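# Rurnum will rent you two arms and a chore corner

Rurnum has started taking orders for Oda, a two-armed tabletop kit it rents by the month to people who want to teach robots small household jobs but would prefer not to build the household. The arms come bolted to a shared rail, with walls on three sides and a mat underneath. Customers supply the clutter, a department in which most of us are already well stocked.

The rent is $191 a month, plus a $100 setup charge that Rurnum calls an "onboarding contribution." Shipping is extra. So is Sulemana, the software that records a session and plays it back, although the first 13 sessions are free and the fourteenth arrives with a very polite email.

Our loaner has been at work since May on a floral mat, with a little laundry hung at the back and a brass padlock standing in for everything in life that is hard to pick up. Setup took one long afternoon. The manual says an hour, and it may well be an hour for whoever wrote the manual. 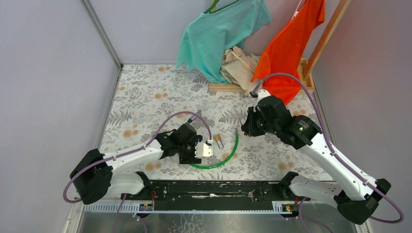 ## What the money gets you

Mostly, it gets you reach. Both grippers can get to the middle of the mat and work on the same item, something our last review unit, the single-armed Erex, could only do by being bought twice. The cables are purple and run in big loops over the arms, so finding them is never a problem.

Oda comes with 103 starter tasks in a printed booklet. They range from the sensible (move a lid) to the ambitious (button a cuff). Bình Đỗ, who handles customer training at Rurnum, suggests that newcomers begin with anything that bends.

"People always want to start with the shirt," Đỗ said. "I tell them to start with a bit of tube. The shirt will still be there."

We started with the shirt. It is still there.

Tube turned out to be good advice. A thin green ring of plastic weighs next to nothing and slides away from one gripper the moment it is asked to do anything, so it needs both hands and some agreement between them.

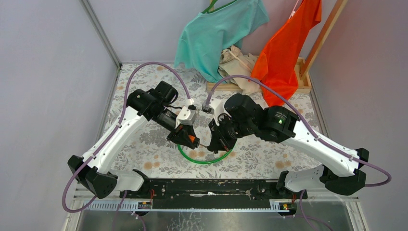 Agreement is where Sulemana earns part of its fee. Each arm can be told to wait for the other before it moves, and the waiting time is set with a slider. At the low end the two tug like siblings over a remote control. At the high end they are so considerate that you can go and make a sandwich. We settled near the sandwich.

Complaints so far are modest. The booklet has no index, the playback screen forgets its settings whenever the software updates, and support answers by chat only in the morning, when our problems tend not to have happened yet. Rurnum says longer chat hours are coming. It says the same of an index.

The minimum rental is three months. Returns must be packed in the original foam, so keep the foam.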